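Review of the Vellari hand-held gripper, Standard configuration
Linen and Towel Section, April

## Scope of this review

The Bidik laundry service operates one folding room and one packing room for its hotel and clinic customers. During the trial period the section used the Vellari hand-held gripper to record towel handling, so that the folding and racking steps could later be given to an automated station. This review covers the tool as it was used by folding staff over 20 shifts. It does not assess the automated station itself, which has been ordered separately through Bisht and will be reviewed after installation.

The section was asked to answer two questions: whether the tool is fit for daily use by people whose main job is laundry, and what its use has changed in their work.

## Handling

The gripper is held in one hand and closed with a trigger. New users reached an acceptable pace within their first shift. The jaws close evenly and hold a folded towel well by its edge. Single-layer items are harder. Thin napkins slipped often enough that the section withdrew them from the trial in the second week.

Weight is the main complaint. Staff who used the tool for a full morning reported tired wrists, and the section now limits each session to one hour, followed by ordinary hand folding. Left-handed users found the trigger position awkward. Vellari supplies a mirrored handle, but it is not part of the Standard configuration and must be ordered as an extra.

## Records and output

The section completed 2,750 handling passes. Of these, 2,254 were accepted for use. Most rejected passes fell into one of two groups: the towel was set down before the end signal, or the user's free hand was used to correct the fold. The second group deserves attention. Experienced folders correct a fold without thinking, and asking them not to do so slowed them down more than the tool did.

Output in the folding room fell during recording hours and returned to its usual level afterward. Supervisors should plan for this and should not schedule recording on the same morning as clinic deliveries.

## Effect on staff

Three changes were noted.

1. Folding work is now described in writing. Before the trial, the way to place a towel on a rack was passed from one employee to another. There is now a one-page instruction, written by the folders themselves, and it has already been used to train new employees.
2. Recording hours are paid at the machine operator rate. This was agreed before the trial began and was applied to every session. The section recommends that the arrangement be made permanent wherever the tool is in use.
3. Staff have asked what will happen to folding positions when the station arrives. Management has stated that no position will be removed this year and that two folders will be trained as station attendants. The section notes that employees consider this answer incomplete, and a further statement is expected before installation.

## Towels on the wire rack

Racking was the step most often repeated. The towel is gripped along its lower edge and must lie across the rack without catching on the rods. White towels with stitched colored borders were used throughout, and the instruction sheet asks that the folded towel be held by its edge until its weight is fully supported.

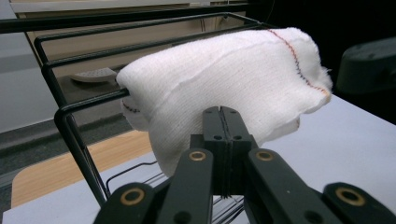 ## Care and upkeep

The jaws should be wiped at the end of each shift, as lint builds up where they meet. The linkage needed no adjustment during the trial. One trigger spring was replaced under warranty, and the replacement arrived within the week. The printed manual is clear on cleaning but says little about storage; the section keeps its units in a closed drawer away from the dryers.

## Recommendation

The tool is approved for continued use in the folding room under the one-hour limit. Purchase of one mirrored handle is recommended. Use with napkins and other thin items is not approved at this time.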